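Join the sea lice counting team at Prundport

Tristcombe is looking for two field assistants to help with our salmon health study this winter, and we would love to hear from people who like boats, cold mornings and fish!

The project follows sea lice on farmed Atlantic salmon at 19 pens outside Prundport. We want to learn how early lice settle on newly stocked fish, and whether cleaner fish make a difference when the water is coldest. You would work with Adoración Toledo, who leads the sampling, and Ieuan Pritchard, who runs our small lab by the harbor.

Most days you will net and sedate fish, count lice by stage, take gill swabs and enter the numbers before lunch. Nearly 2000 fish will pass through our hands by spring, so a good mood on a wet deck goes a long way -- and so does neat handwriting.

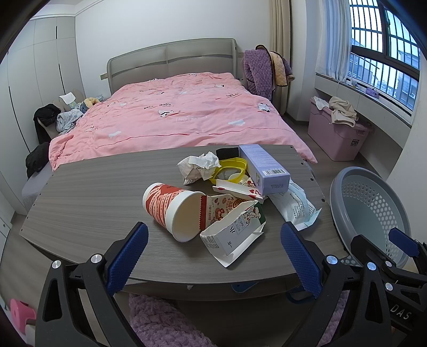

Paper cup, food box and napkin on a tabletop.

You don't need a degree in fish biology. We do ask that you can swim, are comfortable at sea in small boats and can lift 50 pounds or so. Experience on a farm, in a hatchery or on a fishing boat is a big plus. We will teach you the rest, including how to tell the lice stages apart (it gets easier, and then it gets fun).

The job starts in January and is full time through the end of the season. Survival suits and boots are provided, and there is a shared house within walking distance of the dock.

Send a short letter and the name of one reference to Afonso Abreu at the Prundport office by 2020-11-09. Please put "Lice team" in the subject line.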